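Bemov推出仿真花艺租借服务“Gitier花桌”，二月起面向学校、诊所和小型活动开放

2018年2月4日，星期日

家居布置公司Bemov今天宣布，旗下仿真花艺租借服务“Gitier花桌”正式开放预订。客户可以按桌租用成套的仿真绣球、玫瑰和配叶，活动结束后原样归还，由Bemov整理后再交给下一位客户使用。首批花材共有1,000枝，其中蓝色绣球478枝，是整个系列里数量最多的一种。

这个项目的起点很小。去年秋天，Bemov为Bastos街区图书馆布置阅读周，读者见面会结束后，馆方问能不能把花多留几天，隔壁的牙科诊所也来打听。负责花艺的Beatriz Loureiro回忆说：“那几天电话接个不停，大家问的都是同一件事：花能不能借？我们当时连价目表都没有，可是真的高兴坏了！”

从那以后，团队把大部分时间花在一张浅色的大桌子上。所有花材都要在这里分拣，绣球归绣球，叶子归叶子，再搭配成套。桌面特意留得宽敞，颜色也素，花瓣的深浅一眼就能比较出来。

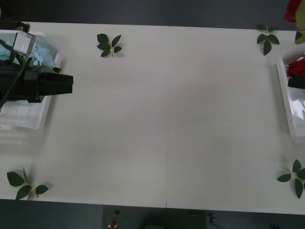 分拣听起来琐碎，做起来却很有意思。仿真绣球的花头蓬松，放进容器之后容易互相压住，取出来要轻轻抖开，再把花瓣朝外拨一拨。花杆也要理顺，弯得太厉害的先放到一边，留给矮瓶使用。配叶单独成枝，可以插在花头下面遮住接口，也可以铺在桌面上当衬底。Bemov的布置师Tomás Teixeira最喜欢这一步：“同样几枝花，叶子换个位置，整瓶的感觉就变了。我常常摆着摆着就忘了时间。”

“Gitier花桌”目前提供两种搭配。“晨蓝”以浅蓝绣球为主，配深绿叶片，适合候诊室、前台和教室窗边；“一点红”在蓝色绣球之间加入一枝深红玫瑰，适合家庭聚餐和生日会。每套可以布置6个桌位，花瓶由客户自备，也可以向合作商Polleo另行租用。Polleo为这个系列准备了高矮两款素色花瓶，瓶口宽度都按绣球花头的大小试过。

“我们试过很多红花，最后还是觉得单枝玫瑰最好看，”Beatriz Loureiro说，“放两枝就开始抢绣球的风头了。蓝色铺开，红色只点一下，小孩子和老人家都喜欢指着它看。”

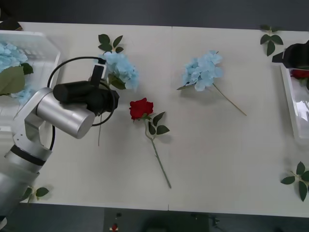
花材归还后怎样整理，下一位客户拿到的会不会脏？
每套花归还后都会逐枝检查，先用软毛刷扫去浮尘，再用微湿的棉布擦拭叶面，晾干后按品种分开收进容器。花瓣脱线或花杆折断的会挑出来，换上同色的备用枝，之后才重新配套出库。

首个长期客户是Bastos街区的一所小学。校方负责人Azra Dimitrov表示，学校将把“一点红”用在二月的家长开放日上，高年级学生还会参加一堂插花课，自己动手布置走廊里的长桌。“孩子们已经在争谁来放那枝玫瑰了，”她笑着说，“我们打算让每个班轮流来。”

预订最长租期为90天，期间可以免费更换一次搭配。想先看实物的客户可以预约到Bemov工作室参观，桌上会备好散枝，来访者可以随意试摆，也欢迎带上自己的花瓶。插花课同步接受报名，每班人数不多，零基础也能参加，课上所用的花材均由工作室提供。

夏季系列的花色还在挑选之中，团队正在比较几种白色和淡黄色的绣球，也欢迎客户来信推荐。

关于Bemov
Bemov从事公共空间与家庭场所的软装布置，业务包括花艺、桌面陈设和季节性装饰。

媒体联络：Vanderleia Queiroz，Bemov传讯部
预订与参观：Bernardo Magalhães，Bemov客户服务部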